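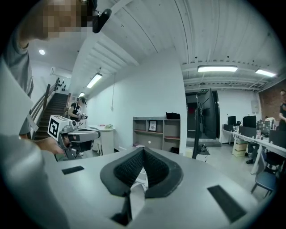

Reading time: 2 minutes

The Staircase and the Work Table: Use of a Shared Ground-Floor Room at Sarmiento House

Adwoa Kpodo and Salamatu Tetteh
Interior Environments, Second-Year Project Report

1. Purpose

The project examined how a single room can serve both as a place of work and as the route to the upper floor. Sarmiento House was selected because its main room contains both uses with no wall between them. The staircase rises within the room, and anyone going upstairs must first pass the work area. The report records the present arrangement, describes how the room was used during the study period, and proposes changes that could be made without building work.

2. The Room

The staircase is dark in tone and stands to one side of the room. A brown wooden railing runs along its left side, made up of upright posts with horizontal rails between them. A further post and a section of handrail stand at the right edge. The railing is open, so a person on the stairs can see the work area and can be seen from it.

The table stands in the same room as the staircase. It is used for hand work of several kinds, and people commonly lean over it for long periods. The position taken by the person working therefore matters as much as the position of the furniture. A person who stands back from the table to handle an item may occupy floor that others expect to be free.

3. Method

Observations were made in September, in the morning and again after 4 p.m. A tally sheet was kept for every trip up or down the stairs. A trip was marked as interrupted when either the walker or the person at the table had to stop or step aside. The authors also measured the clear floor between the table and the lowest step, and spoke informally with regular users of the room.

Trips made by the authors themselves were left out of the tally. Short visits to the table to collect or put down an object were noted separately and are not discussed further in this report.

4. Findings

A total of 589 trips were recorded. Of these, 182 were marked as interrupted. The afternoon sessions produced the greater share, when work at the table overlapped with people returning to the upper floor.

The clear floor at the foot of the stairs measured about 25 inches at its narrowest point. Users described this as acceptable when walking with empty hands and awkward when carrying a box or a chair. Several reported that they waited on the lower steps until the person working had finished a task.

The open railing received favorable comments. Users on the stairs could judge whether the way was clear before reaching the floor, and those at the table did not feel shut in. An early proposal to fit a solid panel behind the rails was dropped for this reason.

5. Recommendations

The table should be moved away from the staircase as far as the room allows, and its main working side should face the stairs only when no other position is practical. Loose items should not be left on the lowest step or hung from the posts. A strip of floor between the stairs and the table should be kept free at all times, with its limits agreed upon by everyone who uses the room.

6. Limits of the Study

The tally covers one month and one room. Seasonal changes in use were not recorded, and the evening hours were not observed. The revised table position was drawn to scale but had not been tested at the time of writing.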